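How we moved the wedding list out of the spreadsheet

My sister asked me to handle the guest list for her wedding to Upendo Gachanja, on the grounds that I work with databases. The wedding is in September. The list had 120 names on it when I got it, in a shared spreadsheet with 33 columns, and two families had been editing it since the engagement.

I am writing down what I did with it so that my cousin, who is getting married next year, can stop asking me over the phone.

The first problem was that one row meant different things on different lines. Sometimes it was a person. Sometimes it was a couple ("Aunt Ruth + Dave"). In four cases it was a household with the children in a notes field, and the notes field also held allergies, flight times and one remark about a loan. A caterer wants people. The post office wants households. You can't get both out of a sheet where a row is either.

So there are now two tables. The first is households: an ID, the name as it should be written on the envelope, the street address, the side of the family, and the date the invitation went out. The second is people: an ID, the household ID, first name, last name, adult or child, meal, and reply. That is seven columns for people and five for households. Everything else from the old sheet went into an archive tab that no one has opened except me.

"Side of the family" looks like a simple field. It was not. The couple have been together since college and a good part of the list belongs to both of them. I allowed three values: hers, his, both. My mother wanted a fourth value for people who were invited by her. I added it as a hidden column, and it has been useful in exactly one argument.

Replies were the second problem. The old sheet had a yes/no column, which can't tell the difference between no answer and no. It now takes four values: not sent, sent, yes, no. Upendo asked for "probably" and I refused. A probable guest is a sent invitation with no answer, and the fix for that is a phone call.

For the online replies we used Kollico, mostly for its export. It gives you a plain file with one line per person, in the same order each time, and the IDs you upload come back unchanged. The other service we tried, Vemen, had better looking pages but threw away the IDs and matched on email address. My grandparents share an email address with my uncle. I ran a test with 30 made-up guests on both before deciding, and I would recommend doing the same with whatever you pick. Include a hyphenated name, a name with an accent, two people with the same name, and a child with no email.

The accent test mattered. The dinner the night before is at a place called Tatlı, with the dotless i, and the first confirmation message went out with a question mark in the middle of the name. The cause was the file encoding on upload. Save as UTF-8 and open the result in a plain text editor to check. Don't check it in the spreadsheet program, which will guess, and may guess differently from the service.

Dates are the other thing that breaks. Upendo's side writes day first, our side writes month first, and the old sheet had both in the same column. I retyped them by hand. It took an evening and I don't know of a faster way that is safe.
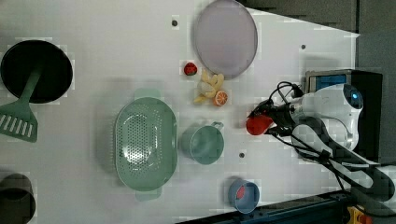 Seating comes next and I have kept it out of the database on purpose, at least for now. The hall at Plonham will let us choose between round and long tables until the final count is due, and any seating plan made before that will be redone. What I have instead is a third table of constraints, each with two person IDs and a type: together or apart. There are far fewer of them than people expected. When my sister sat down to list everyone who could not share a table, she got to five pairs and then started adding people she personally found boring, which is a preference and goes in another column.

The couple's own rows are in the people table like everyone else's. I mention it because the first count I gave the hall was two short. Upendo caught it by asking what he was having for dinner. The caterer will also need to feed the photographer and the band, so there is a household called "vendors" with no street address and no invitation date. It's a slight abuse of the table but the count comes out right.

Permissions: my sister and Upendo can edit. Both sets of parents can view, and can leave comments. There was some resistance to this. Comments get read every evening at nine, and either turned into a change or answered.

A copy is saved each time someone edits the reply column. I have needed the copies twice so far, both times because of a sort applied to one column and not the rest. If your cousin or anyone else sets up a sheet for you, ask them to lock the ID column first.

Still open: thank-you cards. These go by household but gifts arrive by person, and sometimes from several people in different households at once. I think that is a fourth table with a linking table next to it. My sister thinks it is a notebook. We are starting with the notebook.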